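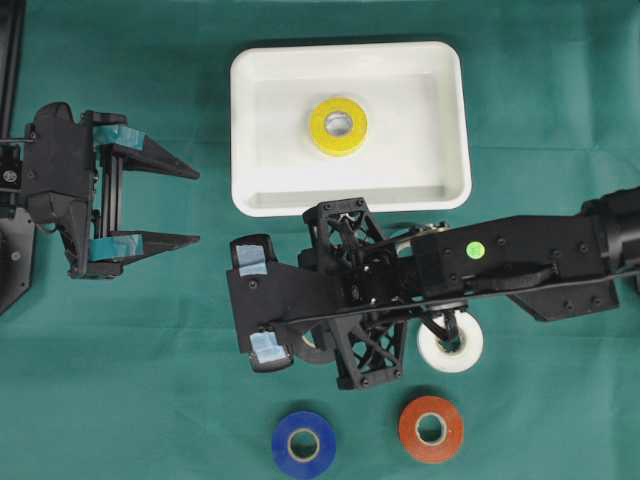
Sorin Neagu wrote to ask why I still move the arms by hand when I could script the whole thing in an afternoon. He has asked before, and I gave him a short answer then, so I'll give the longer one now.

I did script it once, back in April. It worked as long as every roll of tape was where the script expected it. When I shifted one by the width of my thumb, the gripper closed on cloth. I could have added a vision step and a pile of special cases, and Sorin probably would have. I wanted to see how far plain demonstration would get me.

The task is tape rolls into a tray. I drive the two arms remotely, pick up a roll, set it in the tray, let go, back off. Then the next one. When the tray is done I save the run, put the rolls back out in a different arrangement and start over. I have 237 runs saved and I'm aiming for 500. On a good evening I get 40 before my shoulders give out.

A few things I've learned, mostly from throwing runs away.

Going slow is fine but stopping is bad. Early on I would pause over a roll while I made up my mind, and the trained policy picked that up and hovered too. Now I decide which roll is next before I start moving.

Letting go is harder than picking up. If I open the gripper and pull back in one motion, a finger can drag the roll with it. I open, wait a beat, then lift straight up. That beat is the one pause I leave in -- it has to be the same every time.

I keep the fumbles if I recovered from them. Margareta Buzatu talked me into this. I had been deleting any run where I missed a grasp, and she pointed out that the policy had then never seen what to do after a miss. She was right, and the version trained with the fumbles left in tries again where the old one just carried on to the tray with nothing.

I label everything in Zovo, which is clumsy about two-arm recordings but does the job. Starnura looked nicer but I couldn't get it to keep the left and right streams in step.

Next I want to try handing a roll from one arm to the other. My first few tries at that were bad -- I dropped most of them -- so it will need its own set of runs.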